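Living With Plantar Fasciitis

The first few steps out of bed are usually the worst. Plantar fasciitis is a common cause of heel pain, and it comes from irritation of the thick band of tissue that runs along the bottom of the foot.

Fouzia Rajput, 48, put up with it through most of a winter. She works on her feet at a bakery in Lallano and blamed her shoes. "By December I was walking on my toes to the bathroom," she says.

Physical therapist Ans Prins sees the same pattern often. The pain eases once the foot warms up, so people put off getting help. She starts most patients with calf stretches twice a day, a supportive shoe and less time on hard floors. Ice can help after a long shift. Shots and surgery come much later - most people never need them.

Recovery is slow. Rajput stretched every morning before standing up and was back to her evening walks after several months. She still keeps a pair of cushioned slippers next to the bed.
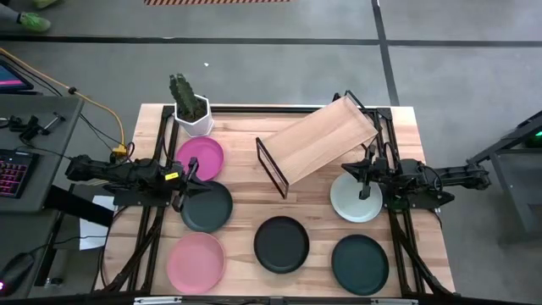 Should I stop exercising if I have heel pain?

Cut back on running and jumping for a while. Swimming and cycling are usually fine if they don't hurt.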